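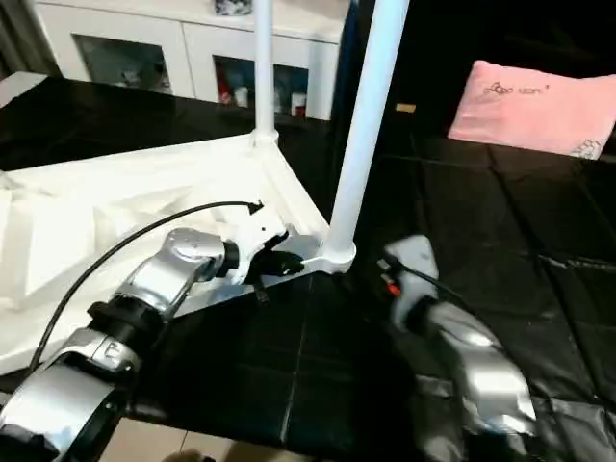 Home Forums Projects Learning Arms New Posts Members
Search this forum Advanced search

Rack task, two arms: how much mess do you leave in your demos?

stillport_bench
We finally have a full set for the rack task and I'm so happy with it that I had to come and post! The set is 3,849 episodes, all teleoperated, two arms, head camera plus wrist cameras. The left arm grips the base of the rack at the corner, by the pole, and the right arm does the moving. The rack is white plastic, the table is black, and the contrast is lovely for the head view.

Now the question. When I replay the episodes I see a lot of small human stuff in them. The operator parks the left gripper on the corner, waits, lets go, takes it again a finger's width over. Or the right arm swings off to the side before it comes in. Do you keep those or cut them? I have a training run planned for the weekend and I could go either way.

gridseam
Keep them! All of them. I trained on a cleaned set last March and the policy was beautiful right up to the moment something slipped, and then it just stood there. It had never seen anyone fix a grip. I put the messy episodes back in and it started re-grasping without any other change from me – best day I've had in this hobby.

Patus_fan
Congrats on the set, that's a lot of hours in the chair. I'm going to disagree with gridseam though. There's a difference between a correction and dithering. If the operator lets go and takes a better hold, great, keep it. If the operator is sitting still for two seconds working out what to do next, the policy learns to sit still. I had an arm that would freeze over the table for ages and I traced it straight back to pauses in my demos.

gridseam
Were you giving it any history, or single images only? With a single image a pause is poison, sure. With a short history and action chunks I've had no trouble.

Patus_fan
Single image at first. Adding history made it worse for me, it locked on to "I was still, so I stay still." Chunks helped some.

stillport_bench
Ooh, okay, so that's useful. I'm on chunks, no history. What I could do is drop the frames where both arms are still and leave everything else alone. The corrections would stay in that way.

lowtorque
Careful with that one. "Still" for the arms can be the whole point of the step. On your task the left arm should be holding steady while the right one moves, so make sure the filter needs BOTH arms quiet and both grippers unchanged. And don't trim the moment right when the fingers close. The arm hardly moves there and it's the part you need most.

stillport_bench
Good catch, I was only looking at joint speed. Gripper state is going in tonight.

Zeman77
Can I ask about the background? Our group at Lamgate spent ages hanging plain cloth on every side and I'm starting to think it was wasted effort. Do you control what's behind the table?

stillport_bench
I don't! There's a cabinet with glass doors and things in it, there's a pillow, there's a curtain. I like it that way. I want the policy to learn that none of that matters.

Zeman77
But if it's the same cabinet and the same pillow in every episode, how would it learn that? It could be using them as landmarks for all you know.

stillport_bench
Hmm. Yeah. That's fair and I don't have a good answer.

gridseam
Easy to test. Take your trained policy, change the stuff behind the table, run 30 trials, then put it back and run 30 more. Keep the rack starts the same in both. If the two numbers match, leave it alone. If they don't, record a few sessions with things moved around and mix them in.

lowtorque
I'd worry more about the tabletop. A shiny dark surface throws highlights and they move when the light does. All my failures one winter were afternoon failures. I recorded 3 sessions at different times of day and that cleared up most of it.

Patus_fan
Seconding lowtorque, and adding the arms themselves. Glossy silver housings pick up reflections too, and on a head camera they fill a big piece of the view. Color jitter won't stand in for real changes in light, in my experience.

gridseam
I've had good luck with jitter, for the record.

Patus_fan
On a matte table!

gridseam
On a matte table, yes :)

stillport_bench
I love this place. Plan for now: filter with both arms plus grippers, keep every re-grasp, train 2 versions (filtered and raw) with the same seed, then gridseam's swap test on whichever does better. Evening session on Thursday so I get the lamp-only light in there. Does anyone have a starting value for the speed threshold? My joint readings are a bit noisy even at rest.

lowtorque
Log a minute of the arms at rest, take the biggest value you see, and double it. Then watch a handful of the cut sections by eye before you commit to the full set.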